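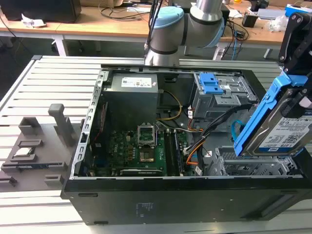 Step 1: Lay the tower down and have a good look

If you've never opened up an old desktop before, take your time with this part. I know the temptation is to start pulling things the minute the side panel is off (I did exactly that with my first one, and spent a whole Sunday evening hunting for a screw). Before you get this far, shut the machine down, unplug it at the wall, and hold the power button in for a few seconds. Then lay the tower on its side with the open side facing up, so everything is sitting there in front of you.

The Dell I'm using for this guide has its power supply up in one corner, with the green motherboard below it and the expansion slot brackets running down the wall of the case. Yours may be arranged a little differently, and that's fine! Find the big pieces first and the small ones will start to make sense. Touch a bare metal part of the case before you reach in, and do it again whenever you come back from making coffee.

Step 2: Free up the drives

Plenty of office desktops keep their hard drives in plastic caddies, and on this one the caddy is blue. With caddies like these you usually squeeze the two sides together and slide the whole thing out of its metal cage. Unplug the data cable and the power cable before you slide anything. Pull on the plug itself and never on the wire, and if it has a little metal clip, press that down first.

The optical drive has its own cage, with a bright blue latch on top. Blue or green plastic inside a case very often marks the parts you're meant to handle, so those are good places to start if you're feeling lost.

Step 3: Mind the socket

With the processor out and the bracket flipped up, the gold area in the CPU socket is completely exposed. Please, please don't touch it. Don't dust it, don't blow on it, and don't let a cable flop across it while you're working on something else. If you have the plastic cover that came with a board like this, snap it on now. I ruined a perfectly good board with my shirt cuff once, and my friend Erasto Ondieki still brings it up every October when we do our big clear-out at the Mfinanga workshop.

Step 4: Memory and cables

Memory comes out by pressing the clips at the ends of the slot until the stick pops up, then lifting it straight out by its edges. Put each stick in an antistatic bag right away.

Leave the power supply closed, whatever you do. It can hold a charge long after it's unplugged, and there's nothing in there you need. Unplug its leads from the board, tie them in a loose bundle, and tuck them out of the way until you're ready to unscrew the whole unit from the back of the case.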